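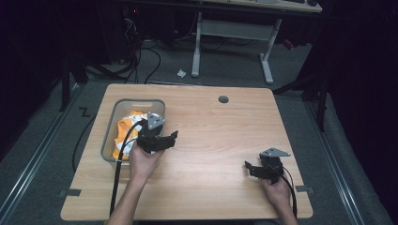 Flavport is a collection of 1,797 home recipes, typed up from handwritten cards, church cookbooks and the backs of flour bags, and I'm so happy it's finally in good enough shape to share! Every recipe comes as plain text with its ingredients split out, its notes kept, and its spelling left just as the cook wrote it. Recipe cards tend to live near the cooking, so a lot of them came to us sticky. Those crumpled, stained, folded cards turned out to be the best ones.

What's in the folder

recipes.csv has one row per recipe (title, yield, oven heat, steps, notes)
ingredients.csv has one row per ingredient line, with the amount and unit in their own columns
margins.csv has the scribbles, 2,310 of them, and please read these first, they're wonderful
units.txt lists every odd measure we met, from "butter the size of an egg" to "one blue cup"

How it was typed

Tapio Kallio and I typed most of the cards in the evenings, and Hanne Väisänen checked each one against the original. Where she and the typist read a word differently, both readings are kept with a slash between them. We used Prelov, our little cleanup script, to pull the amounts apart. It handles fractions nicely but gets confused by "a scant 2 cups or so", so those rows have a question mark in the check column.

The Aguirre box

One whole box came from the Aguirre bakery, and it's my favorite part. The recipes are scaled for a shop, so the bread makes 40 loaves and the cookie dough calls for a bucket of sugar. We left the amounts alone. If you want home sizes, divide by the number in the batch column.

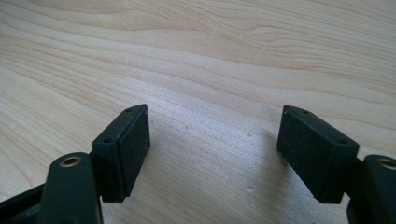 Bare light wood grain, close up.

Known problems

Oven heat is missing on many older cards ("hot oven" is as good as it gets). Titles repeat a lot, and there are so many plain "Coffee Cake" entries that you should always match on the id. The pickle recipes are copied as written and haven't been checked for safe canning, so use them for reading and not for filling jars.

Version 2 is planned for August and will add the Tronduter cards, which are mostly soups and dumplings. If you spot a typo that looks like ours and not the cook's, send the recipe id and the line. I go through the mail every Sunday with coffee and I love getting these!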